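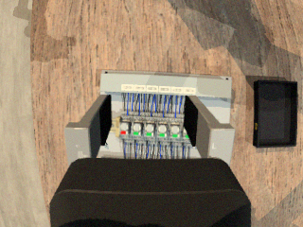
*Six breakers with a row of labels above.*

Friday, November 8, 2019

The house used 400 watts at three in the morning when I started looking at this in June. It now uses 140. These are notes on how the difference was found, mostly for my own use when it creeps back up, and partly because Tâm Vương asked me for the method and I kept sending him half of it.

## What I mean by base load

Base load is the power a house draws when everyone is asleep and nothing has been deliberately left running. It excludes the dishwasher on its timer and anything charging. It includes fridges, clocks, the router, the boiler controls, and every box with a small light on the front.

The reason for starting there is that it runs all year. A kettle is a large load for a few minutes. A small load that never stops is easy to ignore and can cost more by the end of the year than several things that feel expensive when you switch them on.

## Reading the meter

Our meter has a display and a pulsing light. The light is the more useful of the two for short measurements. The number of pulses per kilowatt-hour is printed on the front of the meter, so the time between two pulses gives you the power directly. Divide 3,600,000 by the pulses per kilowatt-hour, then divide again by the seconds between pulses, and the answer is in watts.

One interval is not enough. The fridge compressor cycles, and if you measure with it running you will be too high and if you measure with it off you will be too low. I took readings across whole nights instead: display at bedtime, display on getting up, difference divided by hours. The display's last digit is coarse, but over a full night the error is small enough not to matter.

I did this for a week before changing anything. The nights agreed with one another better than I had expected, apart from one when the washing machine had been left to finish.

## One circuit at a time

The next step was to switch circuits off singly and watch what the pulses did. It is dull work and takes a morning. Shut down computers properly first, warn everyone else in the house, and write the time down at each change. Only the ordinary switches need touching. The cover stays on, and if the labels are missing or wrong that is a job to put right before going further.

Ours were wrong in one respect. What was marked as the landing also fed the outside light and the doorbell transformer. The previous owner's handwriting did not mention either.

The result was clear even so. The garage circuit accounted for 200 watts of the total, half of the base load, for a building we enter twice a week.

## The garage

There were two culprits, and they turned out to be equal. The first was a tube heater on the back wall with a frost thermostat, drawing 100 watts. The thermostat had failed closed, so the heater ran all the time, June included. I had assumed the garage was warm in summer because it was summer.

The second was the chest freezer, an old Anda with a perished lid seal and a good deal of ice down one side. It averaged 100 watts over a couple of days on the plug-in meter. That is poor, and defrosting it made only a small difference. We ate what was in it, which took until the end of August, and did not replace it. Ánh Lò took the last of the blackcurrants and has since returned them as jam.

The heater has a new thermostat and a switch by the door. I tested the thermostat with a bag of ice against the sensor. It clicks on and off at sensible temperatures and I will check it again once there has been a proper frost.

## The rest of the house

After the garage everything was small. I used an Anero plug-in meter for this stage, with two reservations. It reads poorly below a few watts, and it has no memory, so a reading is lost if you pull it out before writing it down. For the lowest loads I plugged several similar items into one extension lead and measured them together.

The largest single item indoors was the Inonia amplifier in the front room. In standby it remained warm to the touch on top, which should have told me something years ago. It now sits on a switched lead with the disc player. The only inconvenience is that it forgets its input setting and comes back on the radio.

Then, in no strict order:

- A second wireless access point upstairs, left from before the router was moved. Removed, with no complaint so far.
- The printer. Off at the wall. It runs a cleaning cycle whenever it gets its power back, so this may cost more in ink than it saves. I have not worked it out.
- An aerial amplifier in the loft, feeding a socket with no television on it.
- Two old phone chargers, which I had expected to matter. They didn't register on the meter, even together.

I left the boiler controls alone. The pump runs on after the heating goes off, and the installer set that on purpose.

## What is left

The remaining 140 watts is mostly the kitchen fridge, the router, the boiler controls and the alarm, plus a part I can't assign. The sum of the individual readings comes out lower than the overnight figure. Some of that will be the plug-in meter under-reading small loads, and some will be wired-in things I can't put a plug-in meter on – the extractor fan timer and the cooker clock are both candidates.

A clamp meter would settle it, in principle, but a cheap one is no better at these currents than what I already have, and it means getting at the separate conductors, which I would leave to an electrician. Tâm thinks the answer is a small computer reading the meter light through a sensor and logging every pulse. He's probably right, though the computer would be on all night as well.

## Repeating it

I have gone back to one overnight reading a month, written in the notebook that lives with the torch. If the figure passes 200 I'll go round with the plug-in meter again. October was fractionally higher than September, which I put down to the heating coming on early one morning before I had read the display.

The next thing to look at is the hot water cylinder. Its jacket has slipped on one side and the airing cupboard is the warmest room in the house.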